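Home | About | Household Notes | Archive | Contact

Print this post | E-mail this post

On the Sorting and Storage of Cables

Posted 2021-09-20 by Larasati Hidayat

Readers of these notes will recall that in May I undertook to review the contents of the hall cupboard, beginning with the top shelf and proceeding downward. The linens were completed on schedule. The stationery followed. The third shelf, which holds cables, adapters and chargers, has taken considerably longer, and the present entry sets out the procedure that was finally adopted.

The shelf had last been put in order when we moved to the apartment on Gravham Street. At that time all cables were placed in one cardboard carton, with the intention of sorting them within two weeks. My husband, Ridwan, added to the carton whenever a device was replaced, and I did the same. By this summer the lid no longer closed, and it had become customary in our household to purchase a new charging cable in preference to searching for an old one. I regard this as a failure of storage and also as a waste of money.

The first step was to empty the carton completely. I recommend a large table for this purpose, cleared beforehand and available for a full afternoon. Sorting on the floor was attempted and abandoned, as it is hard on the knees and the cat takes an interest. Each item was lifted out singly and laid down with some space around it. Where two or more cables had knotted together, they were set aside as a group and dealt with at the end, when patience permitted.

The second step was to establish categories. My first plan divided the cables by device: telephone, camera, printer, and so on. This proved unsatisfactory. A good many of our cables serve several devices, and a cable filed under "camera" will not be found by a person who wishes to charge a speaker. The second plan divided them by connector, and this is the plan now in force. A person standing at the cupboard generally has the device in hand and can see the shape of the socket.

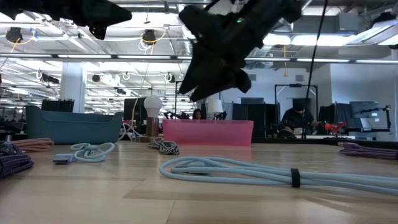
Color deserves more attention than it usually receives in advice on this subject. For many years I bought only white or black cables, on the principle that they were less conspicuous in a room. The result was a quantity of items that could be told apart only by close inspection of both ends. A purple braided cable or a coil of pinkish-tan can be identified from across the table, and a black-and-white patterned one is not easily mistaken for its neighbors, whereas white cables left together, as between the teal bin and the lamp, become a single tangle in which each looks much like the next. I have therefore adopted the rule that any replacement cable shall be of a color not already present in the same category. Dewanti Tuhumury, with whom I have corresponded on household matters for some time, follows a stricter version in which each member of the family is assigned a color. We have not found that necessary.

The third step was coiling. A cable should be laid in loops of even size, following the curve it takes naturally, and should not be wound tightly around the hand or around its own plug. Longer cables are better folded into long parallel loops and fastened with a strap. Short cables require no fastening if they are given a compartment of their own. I had previously used rubber bands, and these had perished – several had stuck to the cable covering and had to be rubbed away with a cloth. Reusable fabric straps are now used throughout. A packet of 14 was sufficient for the first evening and a second packet was bought the following day.

The fourth step was disposal. Cables with split coverings or bent connectors were removed at once. Those in sound condition, but belonging to equipment we no longer own, were placed in a paper bag and offered to friends. Raili Aaltonen accepted a printer cable and an extension lead. The remainder will be taken to the electronics collection point when the car is next going in that direction. None of it was put in the household trash.

As to containers, I have settled on plastic bins without lids. A lid encourages stacking, and the bottom bin in a stack is seldom opened. The bins should be shallow enough that the contents can be seen without digging. Translucent plastic has an advantage here, although an opaque bin with a clear label serves nearly as well. Our labels were written by hand on masking tape, in capital letters, and fixed to the short side facing the door.

One matter remains unresolved. Ridwan holds that the chargers in daily use should also be returned to the cupboard each evening. My own position is that they should stay where they are used, one beside the bed and one in the kitchen. For the present the kitchen charger remains on the counter and the other is returned to the shelf, under a trial arrangement that we shall review after the holidays.

The fourth shelf contains light bulbs, batteries and the sewing box. Work on it will begin once I have found out which of the bulbs fit the lamp in the study. Larasati Liem has kindly offered the loan of a battery tester, and I expect to collect it from her next week.

Print this post | E-mail this post

Previous: Stationery and Envelopes | Archive | Contact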